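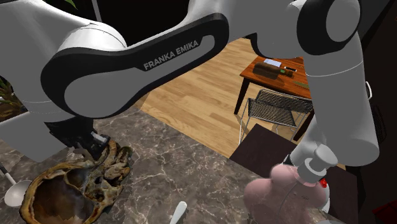
The simulated kitchen, with the arm over the marble counter.

Mimison Kitchen Set: Frequently Asked Questions

What is in the set?
The current release holds 3,661 episodes of counter tasks. Each episode is one attempt at one task, with the camera views, the arm's joint positions, the gripper state and a written instruction.

Is any of it recorded on a real arm?
No. All of it is simulated. A person drives the arm through each task from a desk, and the simulator saves the run. If you need real recordings, ask about the Susten set, which is kept separately and has its own terms.

Who does the driving?
There are 9 operators. Khoa Từ trains them and signs off on their first sessions. New operators complete 28 practice runs, and those runs are not included in the release.

How is a task set up?
The operator gets a one-line instruction and a counter with objects on it. The start positions are shuffled before every run. Lighting and furniture stay the same within a batch and change between batches.

Do you keep failed attempts?
Yes, if the operator made a fair try. Failed runs are marked "fail" and carry a short reason, such as "dropped" or "wrong object." Runs that crashed the simulator are deleted.

Why are small objects so common in the set?
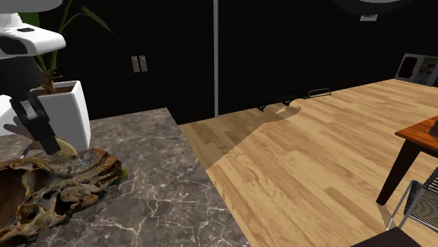
Grasping is where the early models did worst, and small targets gave them the most trouble. We asked operators to slow down for the last part of the reach, so there are more saved steps close to contact. A typical stretch has the two fingers right down at a small yellow object, with a much larger crumpled brown one next to it on the marble. The model has to learn which of the two the instruction means and where to close. If you thin out the steps to save space, thin the long reaches first and leave these alone.

Can I use only the successful runs?
You can. Filter on the result field. For plain imitation training we suggest starting there and adding the failed runs later if your method can use them.

How are the instructions written?
Diễm Lại's group writes them after watching the run. Every episode has one main instruction. A batch of 300 also has reworded versions for testing whether a model copes with different phrasing.

Which viewer should I use?
Lâm opens the files directly. Flemura also works but needs the converted version, found in the same download folder.

I found a wrong label. Where do I report it?
Use the report form and include the episode number and the time in the run. Fixes are collected and posted on Wednesday. Your local copy does not update by itself, so download the new label file and replace the old one.

When is the next release?
February. It adds drawer and cabinet tasks. Episode numbers from the current release will not change.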